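Cuaderno del taller Cisesine, línea de acabado
18/11/2025

Retomo donde lo dejé, que tenía tres hojas sueltas en el bolsillo de la bata y ya no se entendía ni la letra. Va todo seguido y sin mucho orden.

Lo primero: la célula ya hace sola el vaciado de bandejas. Coge la pieza, la gira y la deja en la cinta de repaso. Le faltan suavidad y velocidad, pero lo hace, y cuando encadenó la primera bandeja entera sin que tocáramos nada hubo aplausos en la mesa del fondo (¡aplausos, a media mañana!). En octubre estábamos todavía discutiendo si merecía la pena intentarlo con material blando, así que me voy a permitir estar contento un párrafo entero.

Datos de la tanda. Bandejas de material Flisex, rosa claro, que es lo que más sale ahora. 300 piezas pasadas por la célula, 23 apartadas a mano en el repaso. De esas, casi todas por marca de presión en el borde y unas pocas caídas al girar. Las marcas se quitan solas si la pieza reposa, pero no en todas, y todavía no sé qué distingue a unas de otras. Sospecho del tiempo que llevan fuera del molde Szabó. Hay que apuntar la hora de desmoldeo en cada bandeja. La hora, con minutos, y no «por la mañana».

El problema de fondo sigue siendo el agarre. La pared es fina y cede. Si aprietas poco, la pieza gira dentro de los dedos en cuanto la levantas, y si aprietas mucho la pellizcas y queda el canto señalado. Con la mano lo resolvemos sin pensar: la palma por fuera, un dedo por dentro, y la fuerza justa. Ponerlo en palabras ha sido mucho más difícil de lo que yo esperaba. Estuvimos un buen rato las cuatro personas del turno explicando cómo cogemos una pieza y salieron cuatro maneras distintas, todas buenas. La que mejor se adapta a dos dedos es la de pinzar el canto vertical, con un dedo a cada lado de la pared, y dejar que el peso cuelgue hacia abajo.

Para enseñar el movimiento usamos la pinza de mano del proyecto Flandeo, que tiene los mismos dedos que la célula. Me parece la mejor idea de todo el proyecto. Nadie del taller ha tenido que aprender a programar: coges la pinza, haces el trabajo con ella en vez de con los dedos, y lo repites hasta aburrirte. Quien más sabe de la pieza es quien enseña. Llevamos 1.130 repeticiones guardadas entre los dos turnos y se nota muchísimo la diferencia entre las primeras, llenas de titubeos, y las de ahora, que salen casi de corrido.

Nota para quien coja la pinza por primera vez: el recorrido del gatillo engaña. Los dedos se cierran antes de lo que esperas y el último tramo es el que aprieta de verdad. Ensayad con una pieza de descarte. Las almohadillas de contacto se gastan por el borde interior, mirad cómo están antes de empezar y, si cuelgan tiras, repasadlas con tijera o avisad para cambiarlas. Una tira suelta se mete debajo de la pared y falsea el agarre, me ha pasado ya 2 veces y las dos le eché la culpa al material.
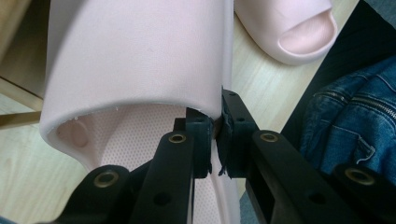
Desde el turno de tarde preguntan si, cuando la célula vaya fina, el puesto de vaciado desaparece y adónde va la persona que está en él. También comentan que enseñar a la máquina es trabajo y que debería figurar como tal en el parte, en vez de hacerse a ratos entre bandeja y bandeja.

Tienen razón en lo segundo y lo apunto aquí para que quede: desde mañana, las horas de demostración van en el parte con su propia línea. Ya lo he hablado con la oficina y no ponen pegas. Si a alguien le ponen pegas, que me lo diga.

A lo primero contesto con lo que sé, que no es todo. El vaciado es el puesto que menos gusta de la línea. Son horas de brazo estirado y giro de muñeca, y lo rotamos justamente por eso, porque quien lo hace dos jornadas seguidas acaba con el hombro cargado. Lo acordado es que la rotación se mantiene y que en lugar de vaciado se entra en repaso, donde vamos cortos desde hace meses y donde se nos acumula lo bueno, lo que pide ojo: rebabas, poros, una pared que no cerró bien. Eso de momento no lo hace la célula ni está previsto que lo haga. Lo que pase más adelante no lo decido yo y no voy a escribirlo como si lo supiera. He pedido que venga alguien de la oficina a contarlo en persona a los dos turnos.

Lo que sí he visto ya en el día a día:

El repaso cambia de ritmo. Antes las piezas llegaban a golpes, según el cansancio de quien vaciaba, y ahora llegan con un goteo constante. Al principio gustó y a los pocos días empezó a agobiar, porque no hay respiro natural. Hemos puesto un botón de pausa al alcance de la mano en la mesa de repaso y lo puede pulsar cualquiera, sin dar explicaciones. Creo que es el cambio más barato y mejor de la temporada.

Se habla menos durante el vaciado y más durante el repaso, que está sentado y frente a frente. Esto me encanta — se oye más risa en esa mesa que en todo el año.

Ha aparecido una tarea nueva que no tenía nombre y que llamamos «mirar la célula»: ver por qué ha soltado una pieza, anotarlo, decidir si se repite la demostración o se cambia algo de la bandeja. La hace muy bien gente que nunca se había acercado a una máquina con pantalla. Quiero que entre en la rotación como un puesto más, y que no se quede siempre en las mismas manos (las mías incluidas, que me cuesta soltarlo).

Y una cosa menos bonita: cuando la célula se para, todos esperamos a que alguien la arranque. Antes, si un puesto se atascaba, otro se acercaba y seguía. Hay que volver a esa costumbre. Las bandejas se pueden vaciar a mano perfectamente y quiero que lo hagamos un rato en cada turno aunque todo funcione, para no perder la mano y para seguir teniendo buenas demostraciones que grabar.

Cosas de la mesa de demostraciones. Es una mesa de madera corriente y funciona bien, no la cambiemos. La pieza destaca de sobra sobre el tono claro. He probado a grabar con la mesa despejada y con la mesa tal como está en un turno normal, con otra pieza al lado y trastos alrededor, y la célula aguanta mejor los cambios cuando ha visto de las dos clases. Así que seguimos mezclando. Lo único que pido es que no haya nada encima de la propia pieza ni por delante del canto que se va a coger.

Orientación: casi todas las demostraciones tienen la pieza de pie, con la boca hacia quien la coge. Faltan tumbadas, faltan boca abajo y faltan dos encajadas una en otra, que en la bandeja real pasa constantemente. Separar dos encajadas con una sola pinza tiene su truco: empujar primero la de arriba contra el lateral y pinzar cuando asoma el borde. A mí me sale una de cada tantas. En el turno de tarde les sale casi siempre, a ver si me lo enseñan con calma.

El interior perforado también tiene su aquel. Por dentro la almohadilla agarra mejor que por fuera, que es lisa, y por eso la pieza se tuerce siempre hacia el mismo lado al levantarla. He pegado un trozo de espuma más áspera en un dedo de repuesto y tengo la prueba a medias. Pinta bien, pero son muy pocas piezas y no saco cifra.

Pendiente:
Hora de desmoldeo en todas las bandejas, con rotulador y en la esquina.
Línea de demostración en el parte.
Pedir almohadillas, quedan pocas en el cajón gris.
Preguntar a Szabó si se puede retrasar la apertura del molde sin tocar el ciclo completo.
Grabar tumbadas y encajadas, una bandeja por turno.
Terminar la prueba del dedo áspero y apuntar el resultado aquí, en la hoja siguiente, que la dejo en blanco.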